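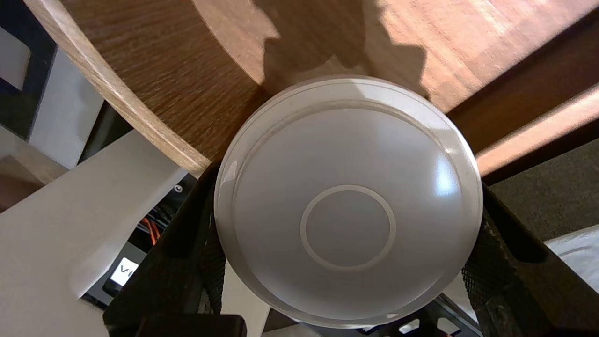

Lids: keep, match or throw

Round plastic lids are the first things to go astray in a kitchen. Tip the whole lot out on the table and put each one on its tub. Any lid without a tub goes in the recycling the same day. I had 30 lids and 14 tubs when I last did this, in October.

White lids pick up a grey line of grease in the groove just inside the rim. A sponge slides over it. Use an old toothbrush with a drop of washing-up liquid, go round twice, then rinse under the hot tap. For curry stains, leave the lid on a sunny table or windowsill for an afternoon, flat side up.

Store lids on edge in a narrow box, biggest at the back. The Brasomden drawer box is the right width for most, but a cut-down cereal packet does the same job.

Wipe the table afterwards, including the rounded edge - crumbs and grease gather there and a quick wipe over the top misses them. A damp cloth is enough on a wood-look surface. Dry it straight away with a tea towel.

Cables in the corner

Most rooms have a corner like this, with the phone or data socket next to the power socket and the spare flex lying on the skirting board. Dust collects in the tangle and the hoover head catches on it.

Unplug what you can and undo the bundle completely. Fold the spare length into loops a hand's width across and fasten with a strip of hook-and-loop tape. Don't wind power leads tightly.

Stick-on clips will hold a thin cable down the wall. Wipe the paint first and let it dry, then press each clip for 30 seconds. Coiled cords are heavier and pull the clips off, so let those hang.

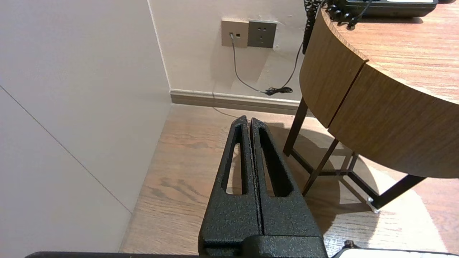
Hoovering along the skirting

Take the head off and use the bare tube or the crevice tool. Work along the planks on a wood or laminate floor, and do the corner last.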